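# Prolum hand-guiding kit: a review after 143 recordings

I've been putting off writing this up. The Prolum kit promises that anybody can show a pair of robot arms a job by moving a second, smaller pair by hand. You hold the small arms, the big ones copy you, the software keeps the recording, and a few hundred recordings later you train on them and the arms do the job alone. So says the box.

My test job was a computer mouse: pick it up, hold it, take the shell apart. Small, smooth, black and rounded, so a fair match for what Prolum calls "everyday desk objects".

**Setting up.** The manual says 12 minutes. I spent an evening on it, mostly on the cable routing, which the manual covers in one drawing. Matching the small arms to the big ones has to be done again every time you power down. Miss that step and the left wrist starts off twisted, and you find out when it moves.

**Guiding.** Better than I expected, for the large movements. Reaching across the table feels natural after a few tries. The trouble starts in the last bit before contact. You feel nothing through the handles, so you are judging grip by eye, and a rounded shell gives you very little to judge by. I squeezed too hard, or closed on air, more often than I'd like to admit. Prolum's answer is a "soft close" setting. I tried it at all 5 levels and could tell two of them apart.

Wrist views are recorded along with the arm movements, and I'll give them credit for that. Going back through them showed me how often I hesitated above the mouse, and every one of those dithers goes into the training as if I meant it. There's a trimming tool, but it only cuts the start and end.

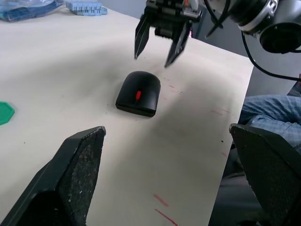 The black mouse on the table, with the other arm's gripper open above it.
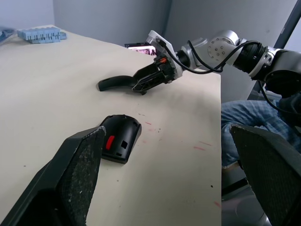 **Training.** Prolum suggests 300 recordings per job. I stopped at 143 because my shoulders had had enough, so take my results with that in mind. The trained arms could reach for the mouse and get hold of it around half the time. Getting the shell apart, never. Would another evening or two of recordings fix it? Support seemed sure it would. I'd want to see that before giving up the evenings.

**Against the others.** The Trimotau set I had on loan last April has heavier handles and you do feel some push back through them, though its software is a misery. Akpalu's uses a game controller, and I wouldn't wish that on anyone for a job with two arms.

If you want something for reaching, lifting and putting down, the Prolum will do it and the price is fair. For fiddly work I'd wait. They say a version with feedback in the handles is on the way, but they said that when I ordered mine.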